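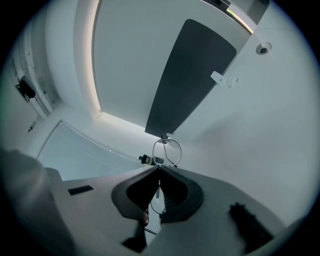
Gesport hand-held gripper, second version: four months of use

Posted January 30, 2021

We bought two of these to gather examples for a learning system that tidies workbenches. It picks up small parts, coils cable and puts things back in bins. Before the Gesport we used a Prosser arm driven by joystick, and a good operator on a good day got 94 usable examples out of it. With the hand-held gripper the same person can do several times that before lunch, and the motions look more like what a hand would do.

What you get is a light plastic body, two curved fingers that close toward each other, a wide-angle camera, and a charging cable that is too short. Setup took us an afternoon. Most of that went to the calibration sheet, which has to be printed at exactly the right size. Our printer scaled it down without saying so and we repeated the whole thing.

The fingers are the best part. The first version had flat pads and let go of anything round. The new ones have fine grooves on the inside and hold a pen cap or a small screw without much squeezing. Wire is harder. A thin loop will slide down toward the base of the V and stay there, and then you have to open the fingers all the way and shake it out. If that happens during a recording, throw the recording away. We kept a few early on and the trained model learned to shake its hand after every pickup.

The lens takes in far more than the fingers. Turn the gripper over and it records the ceiling, the lights and whoever is holding it or standing close by. Tell people before they start, and decide in advance what you will do with footage that has faces in it. We blur them in a separate pass. Bright ceiling lights did not bother the exposure as much as I expected, though a window behind the bench did.

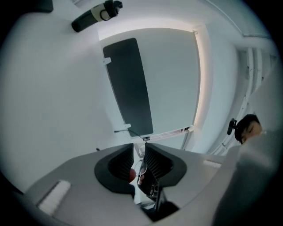

Upward view past the ribbed fingers, with a thin wire and a small reddish-orange object in the grip.

Weight is fine for an hour. After that the wrist gets tired and the recordings get sloppy, so we swap people. The trigger on one of our two units has started to stick a little at the end of its travel. Gesport sent a replacement spring, which helped – not completely.

The software is called Fimow and comes with the kit. It cuts each session into separate examples, marks the point where the fingers close and throws out stretches where tracking was lost. It is strict. Of the first 3,000 examples we loaded, it rejected 854, many of them for fast turns of the wrist. Slowing down fixed most of that. What I don't like is that it won't let you fix a bad cut by hand. You can keep an example or drop it, and that's all. Export is slow too. An update is promised for March.

Battery life is about 9 hours with the camera running on and off, less if you leave it on. There is no low battery warning on the gripper itself, only in Fimow.

We also tried the Jovstead gripper on loan. It is cheaper and has a better trigger, but the fingers are smooth and it dropped small parts all day. For boxes and cups I would buy that one. For cable and bench clutter I would buy the Gesport again, along with a second set of fingers and a longer cable.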